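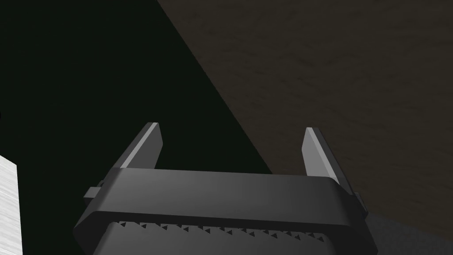 Can high schoolers learn to program a robot arm before they've ever touched one? At Witby the robotics club spends its whole first term in simulation, and by January most of the kids can get a simulated arm to go where they want it to go.

Print this article | E-mail this article

Jan 27, 2023

I went over to Witby expecting noise. My own memories of robotics club are all drills and dropped screws and somebody yelling for the safety glasses, so it was a little strange to walk in on a bunch of teenagers hunched over laptops, muttering about coordinate systems. The club is getting ready for the Skorna Challenge, a student contest held entirely in simulation, and they were deep in it when I got there. I got a quick hello and then everybody went back to their screens.

The job in the contest sounds so simple! The arm has to reach over, take hold of a part, lift it and set it down in the right spot. A toddler could do it. But every one of those steps has to be spelled out in code, and the students get scored on 320 runs with the part starting in a different place each time (they don't get to see the starting positions ahead of time, which they consider very unfair). When I visited, the club's best score was 244.

"We were so happy with that for one evening," said Raíssa Brito, a junior who writes most of the grasping code. "Then we watched the ones we missed and it was the same mistake over and over. The fingers were closing too early. It wasn't even a hard fix, we just never looked."

She pulled up the view from right behind the gripper for me – two long dark fingers standing wide open with nothing between them – and I have to say I got sort of hooked. You find yourself leaning to one side as if that's going to help. Raíssa says she likes this view best for hunting bugs, since you can see how the fingers line up before they close. Her teammates mostly like the wide view from across the room and there's apparently a long-running argument over it that I was asked to settle. I declined.

The coach is Svitlana Harasym, who teaches math at the school and took over the club last fall. She told me starting in simulation was partly a money decision, as a real arm was out of reach for them, but she's come around to liking it for its own sake. Everybody gets their own robot to wreck. In her first few weeks students were driving the gripper straight through the table, resetting, and doing it again on purpose.

"With one real arm you have one kid working and the rest holding a clipboard," she said. "I'd been that kid with the clipboard, so I didn't want that."

The contest lets each school enter 2 teams, and Witby is sending both, with 5 students apiece. The other team's program is called Jivstead, and I asked where the name came from and got a very long answer involving a board game and a typo. Their approach is slower and more careful, with a pause before each grab to check the part's position a second time. Raíssa's group thinks that's a waste of time. The Jivstead kids pointed out, pretty cheerfully, that their scores have been creeping up all month.

There's also a practical side for families wondering about cost. The software is free to the club and runs on the school laptops, though the older ones get hot and slow when the lighting and shadows are turned all the way up. Students can take the work home, and from what I heard a few of them take it home a bit too much. One mom waiting in the hallway told me she now knows more about wrist joints than she ever wanted to.

Final code gets uploaded at the end of January. New members can still join for the spring, no programming experience needed, and Ms. Harasym says the best way in is to stop by her classroom after last bell. I tried one run myself before I left. I knocked the part off the table.

Print this article | E-mail this article

Reader comments

gmkanes: My daughter is on the Jivstead team and we have heard ALL about the pause. Nice to see the club get some attention.

Dale in Witby: Do they ever get to work on a real one? Seems like a big jump from the computer to the actual machine.

old_shop_guy: Dale, it is a big jump. Parts slip, cables snag. But I'd have loved to practice like this before I crashed my first machine at work.

P. Renner: Is the club open to eighth graders? Article doesn't say.

Recent items

Kanaujia math night moves to the library
Witby band room to get new risers
Sign-ups open for spring coding class
Middle school science fair results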